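Avril, 14 h 20 — pliage, lot Numcombe

Reprise du lot de serviettes Numcombe. Objectif du jour : fixer un format de pliage unique pour le rangement en bac et arrêter de perdre du temps à replier ce qui sort en boule.

Bac Wadton, largeur utile 38 cm. Le pliage en trois dépasse sur un côté dès que la serviette a été étirée. Le pliage en quatre (moitié, puis moitié) passe sans forcer et donne un carré stable. Retenu.

Séquence :
mise à plat, étiquette vers le bas ;
lissage du centre vers les coins ;
premier pli bord à bord, second pli perpendiculaire ;
dépose sur la pile, tranche ouverte côté opérateur.

Point faible : la mise à plat. Une serviette saisie par un seul coin se met en torsion dès qu'on tire en diagonale, et le bord opposé s'enroule. Deux coins adjacents du même petit côté, sinon on recommence. La microfibre est la plus pénible, elle accroche sur elle-même et garde la torsion une fois reposée. Le pli qui en résulte est faux de 9 mm au mieux.

Pesée du lot complet au sec : 949 g. La fiche Gilbert annonce 1 000 g. Écart noté, pas d'explication pour l'instant — vérifier la tare de la balance avant de relancer le fournisseur.

Thibault Picard propose de trier par couleur avant pliage. Essayé sur la série précédente : aucun gain au pliage, un peu au rangement. À garder si les bacs restent étiquetés par teinte, sinon inutile.

Plan de travail : les planches conviennent, le tissu y glisse assez pour le lissage. Essayer quand même la sous-couche Hokum pour le second pli, qui a tendance à chasser.

À faire : reprendre les jaunes, refaire la pesée, corriger la fiche de pliage affichée à l'atelier (elle indique encore trois plis).
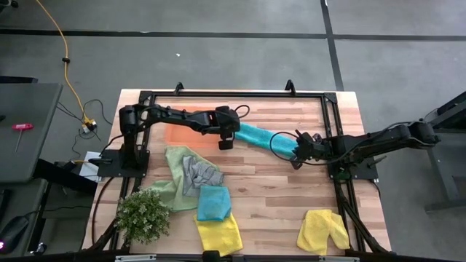
Serviette microfibre bleu-vert en torsion, tendue en diagonale. Bleu clair pliée en carré sur une jaune, les autres à reprendre.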